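Quilted jackets are back at the Rajput swap

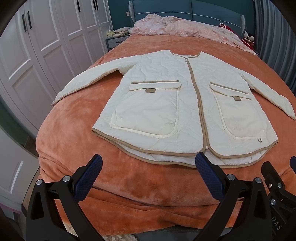 Cream quilting, tan trim and two very big patch pockets.

I've been eyeing the jackets for the January clothing swap at Rajput Hall, and this collarless one is my favorite so far — those pockets would hold a paperback each! Lucinda Ambrose has 76 pieces promised already (22 of them coats and jackets) and she'd love more. Drop-off starts at 10 a.m., swapping at noon. Bring clean things on hangers, please.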